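Smoke alarms: a few notes from the hallway

A smoke alarm will wait until you are asleep to mention its battery. It does this with one chirp every minute or so, just long enough for you to decide you dreamed it. Change the battery every July, all of them on one afternoon, and you get to pick the hour.

Test each alarm once a month. Hold the button until it screams, then apologize to the dog. The Halura in our kitchen wants a full 6 seconds of pressing, a fact printed on the back, where it can be read only after taking the thing off the ceiling.
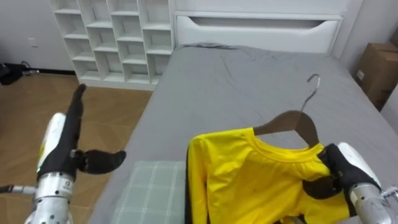 Dust sets off more false alarms in our house than my cooking does, whatever the family claims. Run the soft brush of the vacuum around the vents twice a year. Bedrooms are worse than you'd think, what with all the sheets and shirts being shaken out. If you lay your laundry on the bed to get it onto hangers, a yellow top on a gray sheet, say, do the alarm after you've put the clothes away, or you'll be brushing dust down onto clean cotton.

Write the install date on the side in marker. Ours says 15th May and, thanks to me, no year.

Alarms wear out after 10 years even if they still beep. Check the maker's date on the back.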